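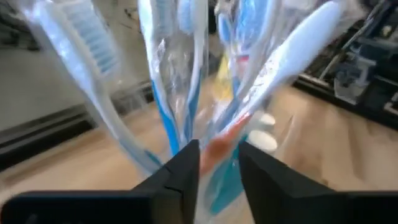

Lohnt sich der Kosard-Greifer für weiche Verpackungen, wenn man ihn erst mal nur im Leihpaket nimmt? Für dünne Folienbeutel würde ich ihn nach jetzigem Stand nehmen, für alles Schwere darin noch nicht.

September, kurz nach 16 Uhr

So, das Leihpaket von Kohlhase ist endlich komplett aufgebaut (Adapterplatte kam ja separat, danke Aarti fürs Nachtelefonieren!). Drin sind der Greifer, die Handgelenkkamera, ein Satz Ersatzfinger und der Zugang zu Plostum, also deren Software fürs Einlernen. Miete 528 Euro im Monat, Kaution 2000. Den Versand haben sie uns geschenkt.

Als Testobjekt nehme ich die Zahnbürsten im Klarsichtbeutel, vier Stück pro Beutel. Fies, weil die Folie glänzt wie verrückt und sich die Falten bei jedem Griff anders legen. Genau deshalb wollte ich damit anfangen! Die zwei Finger fassen den Beutel unten, da wo sich die Folie zusammenschiebt, und die Bürsten stehen dann irgendwie schräg nach oben. Im Kamerabild liegen helle Reflexe quer über den Bürsten, die Kanten sind also mit Vorsicht zu genießen. Kuldeep meint, man solle die Belichtung fest einstellen, ich lasse sie vorerst auf Automatik.

Plostum selbst: Oberfläche nett, Handbuch eine Katastrophe. Das Kapitel zur Kraftbegrenzung verweist auf einen Anhang, den es nicht gibt. Default steht auf 300, Einheit steht nirgends. Habe Kohlhase geschrieben.

Offen:
- linker Finger, Innenseite: feine Linie, Naht oder Riss? Mit Ersatzfinger vergleichen
- Griffpunkt weiter oben probieren
- Mostafa fragen, ob Kutthorpe den gleichen Adapter hat

Kommentare (3)

Kuldeep Sachdeva: Belichtung!! Ich sag's nur noch einmal.

Mostafa Kettani: Kutthorpe hat die ältere Platte, passt nicht. Kann dir aber die Zeichnung schicken.

Hauke Lindemann: Bitte vor der Verlängerung die Sache mit dem Finger klären, sonst hängt das an unserer Kaution.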